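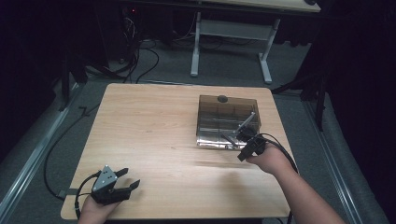
Lid practice with the two hand grippers. The right one is inside the box, the left one is waiting.

I promised to write about the fault which took almost all of my July, so I will do it now while I still remember the order of things.

For readers who are new: I work on the handheld side at Vidby. We hold the grippers in our own hands, do a small task with them, and the recording later becomes training material for the arms. The task in this story is called "open the lid, reach into a compartment, close the lid". It sounds very easy. The box has a hinged lid and a knob on top, and inside there are dividers, so a long finger must go in at an angle.

The first sign was in the replay. My colleague Mohit Bhatt was checking my recordings in the afternoon and he asked why I was pushing the finger through the wall of the box. Of course I was not doing that. But in the replay the right gripper closed a little before it reached the divider, and in my memory it closed after. I told him that my memory is not a measuring instrument, and we left it.

The next day the arm tried the task with the new model. It went to the box, lowered the finger, and closed the jaws too early. Then it continued the movement as if it was holding the divider. The finger pressed down on the back of the lid, the hinge bent, and the box slid across the table until it fell to the floor. I pressed the stop button, but I was late, because I was looking at the screen and my hand was not on the button. This is my own mistake and I put it here on purpose. Our rule says one hand stays on the stop during the first runs of any new model. I wrote part of that rule myself.

No person was near the arm. The box got a crack along the hinge side and the finger was bent so much that we had to replace it.

After this we stopped all arm runs and looked for the reason. I was sure it was the model. Mohit was sure it was the cable. Each gripper has its own cable, and the cable of the right one goes over the back of my hand when I work. When I turn my wrist to reach inside the box, it gets pulled. He made me do the same wrist turn 100 times while he watched the signal. In 94 of them everything was fine. In the other six, the jaw position stopped for a moment and then jumped to a new value.

So he was right about the cable, but it was only half of the story. A short loss of signal should give an error, and then the recording is thrown away. We did not get any error. The logging program, Plandgate, was filling the hole by itself. If the hole was shorter than 400 milliseconds, it drew a smooth line between the last good value and the next good value. On the screen this line looked very natural. The jaws seemed to start closing while in my hand they were still open, and the model learned exactly this.

The setting was there from an older project, where the readings were slow and filling made sense. I searched for a note about it and found none.

What we changed:

The plug on the right gripper is replaced, and the cable now has a small clamp near the wrist, with enough free length for the turn.

Filling is switched off. Any hole in the jaw signal now marks the whole recording as bad, and a tone sounds so the operator knows immediately.

The arm runs at low speed for the first runs, and it stops if the force on the finger is higher than we expect for a plastic lid.

For the first runs there are now 2 people, one for the screen and one only for the stop button.

We also had to go through all the old lid recordings again. I hoped to save most of them, but for many we could not say which values were real and which were drawn, so they were deleted. It was not a nice week. I am recording them again now, and my right forearm complains every evening.

One question is still open for me. The left gripper has the same type of plug and never showed the problem. Maybe it is only because it rests near the table edge most of the time and its cable is not pulled. I want to repeat the wrist test with the left one before I believe it. If somebody has done a similar test with handheld grippers, please write me in the comments how you fixed the cable at the wrist.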